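Ostby Kitchens & Interiors
For release 20th July

A new studio, a bigger workshop and one very patient family: what we've been up to

Hi, I'm Montserrat Quezada, and I run Ostby, a small residential design and remodeling business. I'm told a press release should be written as if somebody else were writing it, but I tried that and it sounded like a bank. So you're getting it from me!

The news is that we're opening a second studio, in Lomum, this September. It's in the old hardware store across from the post office, and it has 14-foot ceilings and a back room that gets sun until dinnertime. We'll have two full kitchens set up in there, one laundry room (people always want to see laundry rooms) and a long counter where you can spread out your drawings and argue about drawer pulls for as long as you like.

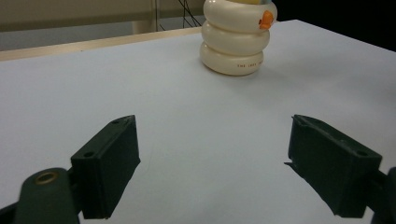
I started Ostby 17 years ago with a van and a borrowed desk. Back then I mostly did pantries and the odd powder room. These days it's whole first floors, additions, and a lot of older houses where the kitchen was put in the back corner and forgotten. I love those. You take down one wall and suddenly you can see the yard from the stove, and I still get a kick out of it every time.

The first kitchen on show in Lomum is based on the Cortés house, which we finished in the spring. The family had a galley kitchen, a breakfast room too narrow for a table, and a hallway between them that went to a door they never opened. We took out the hallway, moved the sink under a new pair of windows and ran a window seat down the long side – 14 feet of it, with deep drawers underneath. The floor is reclaimed oak, the cabinets are a soft gray-green, and the range hood is plaster, shaped by hand by a man who would not be rushed.
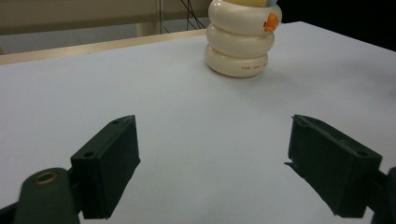
They lived upstairs with a hot plate while all this went on, two kids and a dog included, and they still send me pictures of their pancakes. I can't say enough nice things about them.

The second display kitchen is smaller and a good deal cheaper to build. It's 175 square feet, the size of plenty of kitchens around town, and I wanted it to show what you can do without moving the plumbing or touching the outside walls. Everything in it is something we can order and install on a normal schedule. The cabinets come from our own shop, in a new line we're calling Otitz: plain fronts, solid maple drawers, and 36 paint colors to pick from. (I wanted more. I was talked down.)

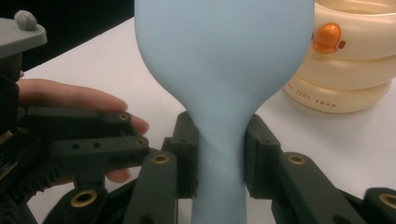
Our workshop is growing too. We've taken over the unit next door, which gives us a proper spray room and enough floor to put a whole kitchen together before it goes out on the truck. That means we find the crooked door in our place and fix it there – much nicer for everyone than finding it in yours.

The original studio is staying put, with the same phone number and the same terrible parking. If you have a project with us now, your designer and your dates stay the same.

Opening week in Lomum will have coffee, open doors and free half-hour design chats. Bring your measurements if you have them, or a sketch on the back of an envelope, and photos of the room with all the mess left in. Appointments can be booked by phone or at the front desk of either studio once Lomum opens.

For interviews, floor plans or photos of the Cortés kitchen, please ask for me at the Ostby studio. I'm usually in before the rest of the crew, and I'm happy to talk.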